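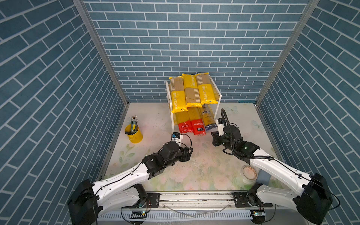 Mellard Cell

The Mellard cell is a two-arm shelf-stocking setup at the Bilyk workshop in Brilgate, and I'm the one who looks after it (with Nazar Zhuravel on the days I'm out!). It handles groceries, mostly dried pasta.

Setup

Both arms bolt to one aluminum rail along the front. I check those bolts first, then home the left arm, then the right. A full start takes 4 minutes if the cables behave.

Care

Wrist cables are my big worry – they loop over the grippers and love to snag, so I flex each wrist 5 times by hand before powering up. Every 40 hours I go over the gripper fingers, and I swap the pads every 2 months. The floor print gets grubby fast and I'm always behind on wiping it.

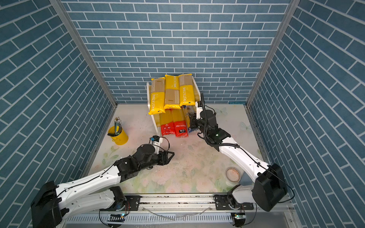
Right gripper beside the lower shelf, under the PASTATIME packs.

Print this article | E-mail this article

Related articles
Beraren gripper pads
Homing a two-arm rail

Contact | © 2022 Brilgate Workshop Wiki | Back to top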